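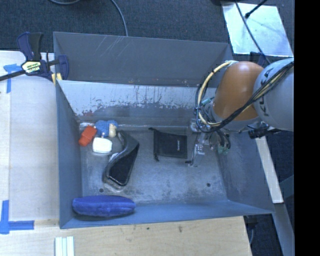
Why Does Metal Rust?

Last updated: August

Print this page | E-mail this page

Have you ever left a bike out in the rain for a few days and then found orange spots on the chain? Those spots are rust, and rust is what you get when iron meets air and water and the three of them spend some time together.

Air is full of a gas called oxygen. You breathe it in all day long, and iron likes it too, in its own way. When iron gets wet, tiny bits of it join up with oxygen and turn into something new and crumbly. Rust takes up more room than the iron did, so it puffs up and flakes away, and then there is fresh iron underneath, ready to start rusting all over again!

Steel is mostly iron, so most steel rusts as well. That is why people paint it. Paint works a bit like a raincoat -- as long as it has no holes, the water stays out. But paint gets knocked and scraped, especially on things that are used every day, and a scratch that goes all the way through lets the water in. The old footbridge at Zepeda is 216 feet long, and it takes 18 painters most of the summer to give it a new coat.

Salt makes everything go faster, so cars in seaside towns like Tevov often rust sooner than cars far inland.

Not every metal rusts. Gold stays shiny for 2,000 years or more, and copper turns a lovely soft green (ask a grown-up to help you look for a green roof next time you are in a city).

Try it yourself: put one plain steel nail in a dry jar and another in a jar with a little salty water. Look at them every morning until Friday, and draw what you see.

Get the Kukine Kids newsletter! Ask a parent to sign you up.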